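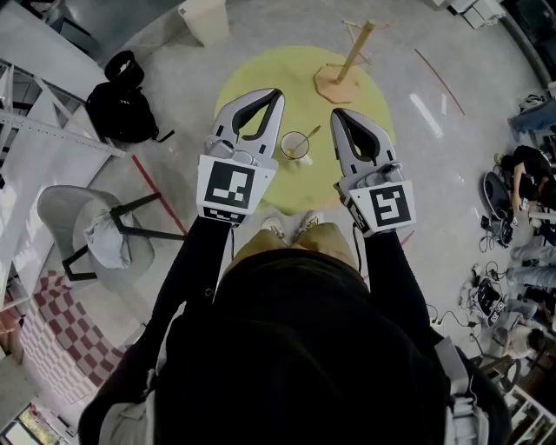
Duas garras manuais com marcadores impressos, sobre um tapete circular verde-amarelado.

Wedent apresenta o Lostar 3, recetor GNSS portátil para navegação pedestre e ciclável

Nova versão integra cartografia offline, barómetro e registo de percursos em cartão de memória

A Wedent anunciou a disponibilidade comercial do Lostar 3, recetor de navegação portátil destinado a utilizadores que circulam a pé ou de bicicleta em zonas sem cobertura de rede móvel. O equipamento substitui o Lostar 2 e passa a ser distribuído em Portugal pela Mindach a partir de janeiro.

O Lostar 3 utiliza um módulo de posicionamento de dupla frequência compatível com GPS, Galileo e GLONASS. A aquisição inicial de posição, a céu aberto e com efemérides atualizadas, é de 8 segundos. Em contexto urbano denso, o recetor combina os sinais de satélite com os dados do acelerómetro e do magnetómetro internos, o que reduz os desvios laterais do traçado entre edifícios altos.

A cartografia é armazenada localmente e abrange 29 países europeus. A base inclui curvas de nível, trilhos classificados por tipo de piso e 2.086 percursos pedestres pré-carregados, com perfil altimétrico associado. As atualizações são trimestrais e podem ser instaladas por USB-C ou por Wi-Fi, sem necessidade de criar conta de utilizador.

O cálculo de itinerários foi reescrito pela equipa de software Žukauskas, adquirida pela Wedent. O novo motor pondera o declive, o tipo de superfície e as restrições de acesso, e recalcula o trajeto sem interromper o registo em curso.

"A versão anterior tratava o modo pedestre como uma variante do modo automóvel. No Lostar 3 são dois grafos distintos, com regras próprias de custo", afirma Corina Sutter, responsável de engenharia de produto da Wedent.

O ecrã transflectivo permite leitura sob luz solar direta com a retroiluminação desligada. Os comandos principais estão atribuídos a botões físicos laterais, utilizáveis com luvas. Os percursos são gravados em formato GPX, na memória interna ou em cartão microSD, e podem ser exportados para aplicações de terceiros.

"Os retalhistas pediam-nos um equipamento com bateria substituível e sem subscrição. O Lostar 3 cumpre ambos os requisitos", refere Ramiro Bravo, diretor comercial da Mindach.

Os mapas e percursos gravados no Lostar 2 podem ser transferidos através do utilitário de migração disponível para Windows, macOS e Linux. Os acessórios de fixação ao guiador da geração anterior mantêm-se compatíveis.

Conteúdo da embalagem: recetor, bateria, cabo USB-C, cordão de transporte e guia de início rápido. A garantia é de 3 anos. O suporte de guiador é vendido em separado.

Contacto para a imprensa: gabinete de comunicação da Mindach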